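Gripper Trials at Sturkdale – Photo Gallery

Keith Ashworth and Shirley Pickering spent part of the winter comparing finger settings on the two-arm bench at Sturkdale. The task was a simple pick and place: small objects off a taped grid and into a bin. Full results are in the Kerekes report. Captions are by Shirley.

Toy car, taped grid

Both arms carry a two-finger adaptive gripper. The yellow Beetle was the hardest of the small objects in our set – the roof is curved and the body is glossy, so finger angle matters more than force. 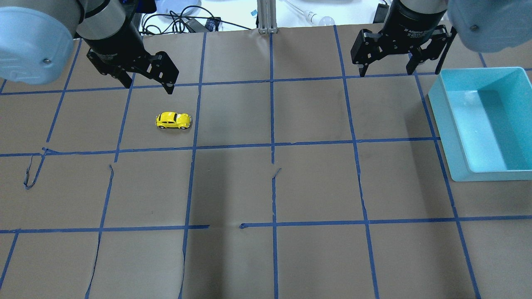

The bin stays on the right side of the paper for every run. We replace the blue tape when the edges start to lift.

Finger pads

Keith tried 7 pad materials over 494 picks. The softer pads held the car better but wore out sooner. The Esgate pads were still usable after 3,000 open and close cycles.

Controller settings

Closing speed made little difference on boxes. On the car, slowing the last 15 mm of travel cut the number of drops.

Next round is planned for April, with the Grerkham wrist camera added to the left arm.

Page updated Thu 11 January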